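**Thread: Anyone paid for a Flomivell reader package?**

**pant_and_pencil**
Finished a novella in the spring, first of a planned series, and I'm looking for advance readers. Flomivell is offering me 200 readers for a flat fee. Their page says "most" of them leave a review. Most of what? I asked for a number and got a link back to the same page. Has anyone here used them and seen reviews show up?

**Skadeck**
Used them for my second book. I paid for 200 and 304 people downloaded the file, so somebody's list is leaking. I got 4 reviews. Two of those called my detective by the wrong name.

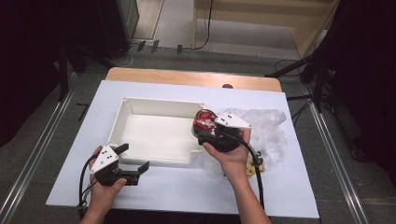
**Heva** replied that 4 reviews from strangers is a decent result for a first try, and that Skadeck's book had a cover problem anyway.

**Skadeck**
The cover was fine. It's the same cover that sold the thing later, without Flomivell. And it wasn't a first try, I said second book.

**Heva**
OK, second book, sorry. I still think you're blaming the service for what readers do. People grab free books and never open them. I have 1000 on my own mailing list and I'd be thrilled if a tenth of them read past chapter one.

**pant_and_pencil**
Sure, but you're not charging anyone for your list. If I pay for readers I'd like some reading — downloads I can get by leaving the file on a bus.

**Heva**
Fair. Then do it yourself. What I'd try before August:

1. Post the blurb here and ask for readers, with the content warnings up front. Swearing, violence, whatever you've got.

2. Send the file one person at a time, with a date you'd like to hear back by.
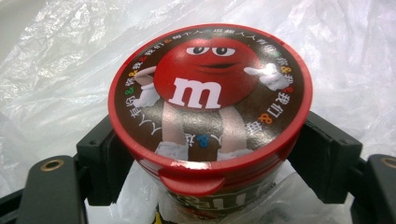 3. Write to them once when the book is out, with the link. Once.

**Skadeck**
Agree with 1 and 2. I don't buy 3, one email gets lost. I send two and so far I've had a single complaint.

**pant_and_pencil**
I'll try the blurb first. Still want to hear from anyone who got their money's worth out of Flomivell, if that person exists.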